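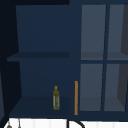 A bottle on the open shelf of a simulated kitchen cabinet.

I work in the kitchen of a care home run by Kostport, and for nearly 2 years we have been told a robot is coming to help us put things away. So far it lives in a computer model. Twice a month a few of us sit down with the people from Hedamon and watch it practice.

My complaint is with how the job gets talked about. In the planning papers, putting away is a line called "low-skill handling." Laurier Campbell, who has run our morning shift since before I came, knows which resident can't have which oil and which shelf the new hires forget to check. She learned that by putting things away. Take the task from her and you also take the part of the day when she looks over the stock.

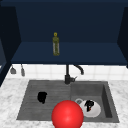

The simulated sink and counter, with a red sphere marking the gripper's position.

I am not against the machine. Hendrik Hoekstra has a bad shoulder from reaching into wall cabinets, and I would hand over every high shelf tomorrow. The engineers ran 1306 practice attempts last spring, and they were open with us about the ones that failed. I have had managers who told us less.

What I want is a say in where the saved time goes. Management's draft gives back 200 hours a year and then cuts the same number from the schedule. Our steward, Raymonde Lavoie, asked for half of them to go to stock checks and training - paid, on shift. That seems fair to me. We have had no answer yet, and the next planning meeting is in April.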